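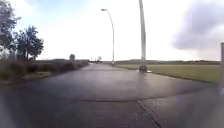 Na-rae Kong wrote back to the last issue to ask why we keep going out for wet pavement when the model already handles dry pavement so well, and couldn't we just darken the dry pictures and call it a day? She added that she'd tried something like that with her own delivery cart and it seemed fine.

Good question, and I've been chewing on it all month! I tried the darkening trick too, back when we had almost no rain in the set. It gets you part of the way. What it doesn't give you is the sky lying on the ground. Wet pavement under a bright overcast goes pale and silvery down the middle and stays dark close in, and our model (the one that's supposed to tell the Rivow cart where it can drive) would look at that pale strip and decide the road had ended. Or it would decide the strip was the road and everything darker was something else. Neither is great when you're trying to get across Mevthorpe with a load of seedlings.

So we go out when it rains. As of this week we have 643 wet-road examples that I'm happy with, out of the 3,000 Tae-yang Myung and I said we'd have before we train the next version. Yes, I know. It's May, and I said "by spring." Rain doesn't come when you book it, and half the time when it does come the sky is so dark that we get the same dull gray over and over. The good stuff seems to come when it's bright on one side and there's a big dark cloud on the other. I now drop whatever I'm doing when I see that out the kitchen window, sandwich included.

The slow part is labeling. We settled on 7 labels after a lot of back and forth (we started with way more, and we kept disagreeing with ourselves). Pavement, grass, bare soil, hedge or tree, pole, sky, and "don't know." I want to stick up for "don't know," because we use it more than you'd guess. Something small and bright down by the foot of a pole, say – is it a puddle, or is it a thing lying there? If I can't tell, I don't want to teach the model that I can. Tae-yang thinks I'm too quick with it and that we're throwing away good pixels. We went through 395 examples separately and then compared, and the fights were nearly all over soil versus grass along the edge of the road. Poles, almost none. Slab joints, a surprising number! I'd marked a few of them as the edge of the pavement, which is plain wrong, and I've fixed those. A joint is pavement. If the cart stops at every seam it'll never get anywhere.

The other thing Na-rae asked is whether empty roads are worth keeping, with no cars and no people. I say yes, lots of them. The model needs to learn what a road is before it learns what's on it, and it was getting far too jumpy, seeing obstacles in every shiny patch. An example that says "all clear, keep rolling" does a lot of work. We do need busy ones as well, and those come later from the Okis side of town.

A few odds and ends. The label guide has a new page on blurry edges: if a tree or post is smeared out at the side, label the part you'd bet lunch on and leave the rest as "don't know." The old Marchuk folder is now read-only, so please stop putting things in it (I did it twice myself). And if you labeled anything before the soil label existed, those are coming back to you for a second look – sorry! It goes fast once you're in the swing of it.

If you've got a flat stretch of road near you and it rains a lot, write me. I'd love some that aren't ours, and I'd especially love evening ones, after 7 or so, which we hardly have at all.

Last updated: May
12 comments | 31 shares
Get this newsletter in your inbox. By signing up you agree to our use of cookies.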